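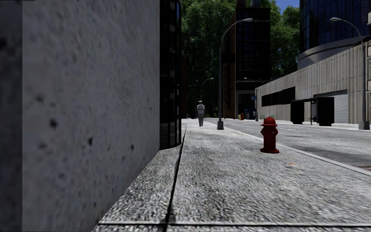

Sidewalk beside a concrete wall

Winter walking remains my preferred form of exercise. Each January I set a goal of 1,000 miles for the year.

Preparation
Two pairs of wool socks are kept by the door. Departure is at 6:30 a.m.

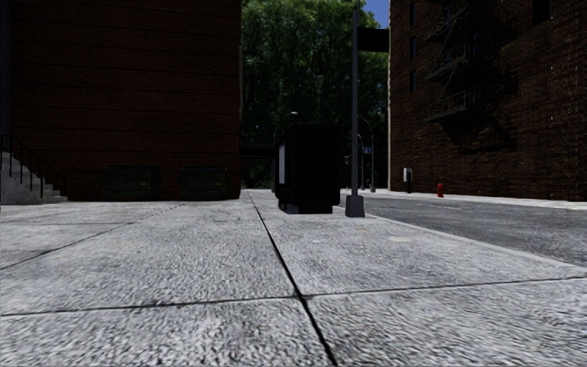

Distance
My friend Catinca Rusu recommends short outings on Tuesday and longer ones when time permits. I have adopted her schedule and recommend it to readers returning from an injury.

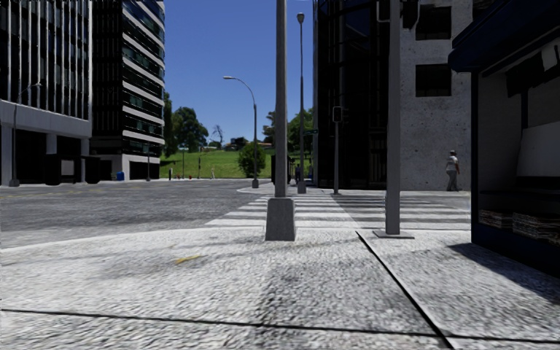
Concrete pole at a street corner

Comments on footwear are welcome.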